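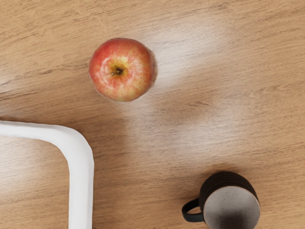

What do you need to start training a pick-and-place arm at home?
A decent desktop computer, a simulator, and a lot of patience. The real arm can wait until the simulated one behaves.

The Lilelow Build, Gallery Three

Welcome back! If you're new, Lilelow is the arm project that Apostolos Manolakis and I have been working on in the shared workshop behind my house (a two-car garage with no cars in it). The plan is to have an arm that can clear a table into a basket without anybody steering it. We're doing all of the practice in simulation first, with a virtual table, a virtual arm and a handful of things you'd find in any kitchen, and I'm having more fun with it than with anything I've built since the kit plane.

The scene is on its third version now. Apostolos calls it Dimia, and the name has stuck well enough that it's on all our folders. Dimia has a wooden table, a marbled floor I'm very fond of, and a corner of white wall that took me one whole Sunday to get right. The first wall was perfectly flat and perfectly white and it made everything look like a dentist's office. The new one has a bit of texture to it and I like it a lot better.

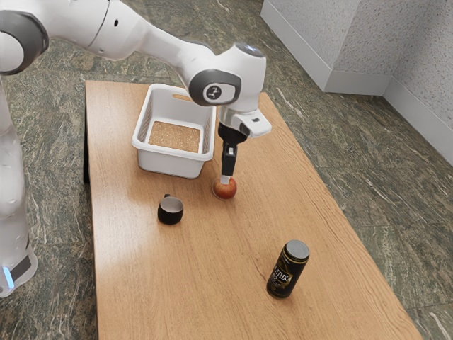 Fingertips on the apple, with the basket just behind.

Most of the month went into the apple. It's a harder object than it sounds! A box has flat sides and you can be sloppy with it, but with a round thing you want the fingers on either side of the widest part, and if you close too high it squirts out and rolls off. We logged 744 attempts on the apple alone before we touched anything else. Apostolos keeps the tally in a spreadsheet with colors for each kind of miss, and his favorite is the purple one, which means "left the table entirely."

The fix that helped most was dull. We'd been starting every run with the arm in exactly the same pose, so it learned one path and got lost as soon as we nudged anything. Now each run starts a little differently -- a few degrees here, an inch there -- and the fruit gets shuffled too. Training takes longer and the results are much steadier. I wish we'd done it back in January.

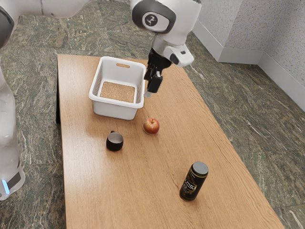 The other thing we changed was the approach height. Our old script, Makris, brought the hand down in one long swoop, and it looked wonderful, like a heron going for a fish. It also clipped the rim of the basket about every fifth try. The new script stops, lines up, and then goes straight down. It's slower and less pretty, and I've made my peace with that. If you want the old swoop for your own project I'm happy to send it along, with the warning that you'll need plenty of clear space.

We use more than one view for training, one set back far enough to take in the table and others much closer in. Getting them to agree with each other was a headache. For a whole evening the close view was running 2 steps behind the wide one, and the arm kept reaching for the place where the apple used to be. Apostolos found it at 11 p.m. and rang me up to shout the line number down the phone.
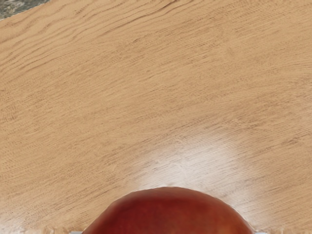 Glare was next on the list. I'd put a shine on the tabletop for looks, and my first thought was to take it back out, but a real kitchen table has a window over it and the arm will have to cope. So the shine stays, and we move the light between runs. More than 13 lighting setups so far, and I keep thinking of new ones while I'm doing the dishes.

Ifor, when do we see the real thing? I get this in my inbox every week, and I love that people are asking. The bench for it is half built (Skalum, our name for the heavy steel frame under it, is finally level), and the motors are in a box under the stairs. Next gallery should have the wiring in it, and the mug, if we can get the arm to stop grabbing it by the handle.

Ifor Dafis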